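3.2 Coverage of State Funerals in Regional News Archives

We drew 1,000 items from the Mondau archive, all of them published in the week after the death of a former head of state. Each item was coded by two readers (Campos and Dijkstra) for length, placement and share of quoted eulogy. Items that only repeated wire copy were kept but marked.

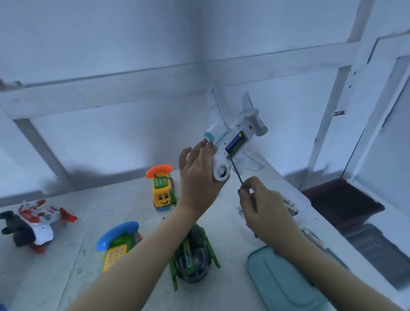
Figure 3. Toy airplane and screwdriver, held in two hands.

Quoted eulogy made up 40 percent of the text in the median item. The share was lower in papers that sent their own reporter - Coppens and Van Beek found the same for royal funerals. Guest lists were usually placed after the first quotation, and family members were named before serving officials.

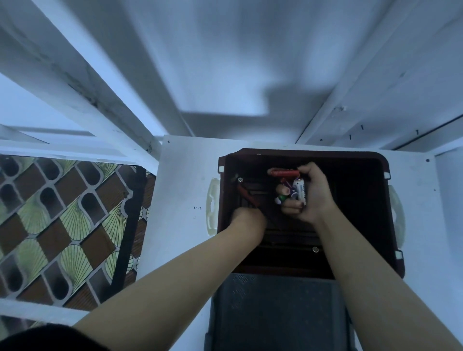
Figure 4. Dark maroon drawer with translucent handles.

Disagreement between the readers was limited to 17 items, most of them tag pages where several stories share one address. These were settled by a third reader (Oosthuizen) and counted once. Items with no visible byline were treated as wire copy unless the

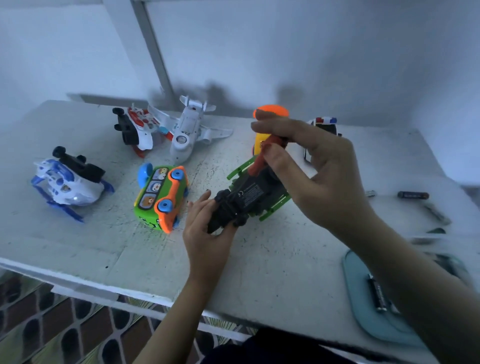 archive record named a staff writer. Placement could not be recovered for tag pages, so they are left out of Table 3. The remaining items were grouped by day of publication, with Thursday editions split into morning and evening where the archive allowed it.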